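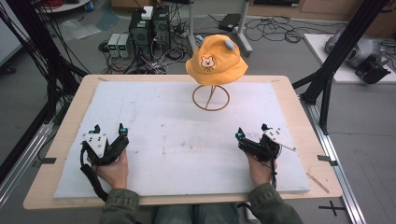

How do I stop a child's bucket hat losing its shape between wears?

Keep it on something that holds the crown up and lets the brim hang free. A small wire stand is fine, so is an upturned pudding basin, and either beats a hook or the bottom of a bag.

Gedstead Swap & Mend > Clothes and Laundry > Hats
Posted Sat 28 May by tansy_at_indlow

Longer version of the above, as I've got a bit more to ask. I run a little stall at the Indlow market, mostly children's bits, and I've ended up with a box of soft bucket hats, the kind with animal faces and little ears sewn on top. They came folded flat in a carton and they look very sorry for themselves. The brims have gone wavy and the ears point in every direction, and on a couple of them there's a hard crease right across the crown.

I've got wire stands for the table (the cheap open ones with a ring at the bottom) and I like how the hats look on them, but I'm worried about two things. One, will the wire leave a dent if I leave the hats on all week? Two, how do I get the creases out in the first place without wrecking the printed faces? I put an iron near one back in March and the print went shiny, so I'm not keen to do that again!

Also any tips for the ears would be lovely. I've tried pinching them and they just flop back.

Replies

mudlarkmim

Oh I love these, my two lived in theirs until they wouldn't go on any more. Right, creases first. You want steam and no contact. Boil the kettle, hold the hat upside down over it with the crown opened out over your fist in an oven glove (do wear the glove, I have the scar) and keep it moving for a slow count of seven or so, then take it away and smooth it with your palm from the middle out. Do that a couple of times and most of it drops out. If the crease is really set, stuff the crown tightly with a tea towel while it's still warm and leave it overnight.

I'd always do it with the face turned away from the steam. Prints on cotton are usually fine, but the rubbery sort can go tacky and then you get fingerprints in the bear's nose or whatever it is. Try a bit near the seam if you can't tell which you've got.

For the stands, a dent depends on how the top is made. If the wire ends in a wide loop you'll be all right for weeks. If it comes to a narrow bit, pop something soft over it before the hat goes on. I use those foam balls from the craft aisle cut in half, and my neighbour uses a rolled-up sock, which looks daft but you can't see it once the hat's on. Shape the brim when it's on the stand, not before. Run your thumb round the edge and pull it down a little all the way along and it'll sit in a nice even bell.

Ears: open the seam a tiny bit at the back and poke in a pinch of toy stuffing with a knitting needle, then two stitches to close. If you don't fancy sewing, a small piece of felt folded in half and tucked inside does nearly as well. Don't overfill, they go like marbles.

oldbrockhat

Just wash them. Cool wash, spin, dry on a bowl. Never had a stand in my life.

pinsandpeas

I wouldn't wash stock you're selling as new, to be fair, people like the stiffness and once it's gone it's gone. Spray starch is your friend here. Light mist on the inside of the brim, shape it, let it dry on the stand, and it'll hold through a whole market day even if it's breezy. I get the Hurik one from the hardware place, but any will do. Keep it off anything dark, it leaves a bloom like the white on old chocolate and you'll be at it with a damp cloth.

About the wire though, check it before you put anything pale on it. I had a batch of stands where the finish rubbed off and left brown marks inside two cream hats. Wipe each one with a bit of white kitchen roll and if it comes up coloured, wrap the top in ribbon. Also yellow and orange hats fade like anything in direct sun, so swap round whichever ones are at the front, or you'll have a lovely bright back and a washed-out face.

And for travelling, don't fold them again! Nest them one inside the next with the ears pushed down to the side, and put a sheet of tissue between each. Mine go in a cake carrier.

tansy_at_indlow

Kettle worked a treat on the worst one, thank you. Felt in the ears is much better too, I've done four of them this evening in front of the telly. Going to try the kitchen roll test on the stands tomorrow before I set up. Does anyone know if the starch smells once it's dry? A lot of my customers put things straight on the baby.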